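Removing interior door trim without breaking clips

Most broken clips are the result of pulling in the wrong place. Work at room temperature if you can, as cold plastic snaps more readily. In August this is no concern; in winter, leave the car in a heated garage for a few hours first.

Find the hidden screws before levering anything. They are usually behind the door pull, under the switch panel and behind the small triangular cover at the mirror. Label each screw as it comes out. Lengths often differ, and a long screw in a short hole can mark the outer skin.

Use a flat plastic trim tool – a screwdriver will dent the painted edge. Slide it in at a lower corner, move along until it meets a clip, and lever within 3 cm of that clip. Once the clips are free, lift the panel upwards off the window ledge. Support its weight while you unplug the switches and unhook the handle cable.

Check the vapour barrier behind the panel. If the sealant has lost its tack, clean it off and fit new butyl strip. A gap here lets water into the cabin. 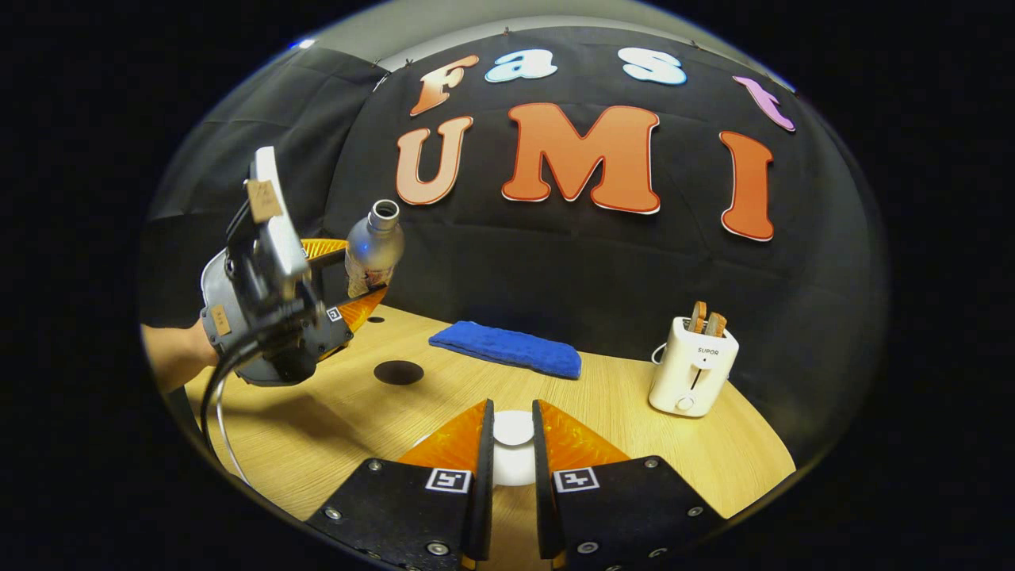
Clips should be sorted before refitting. Discard any with a cracked collar or a bent leg, and compare replacements with the old ones for stem diameter as well as head size. Choose the surface with some care. A small white part with a rounded top, like the one standing on the round table in the photo, has little contrast against light wood, and a dark cloth makes it easier to find. Refit the clips to the panel first, line up each one with its hole, then press home with the palm, working from the top edge down.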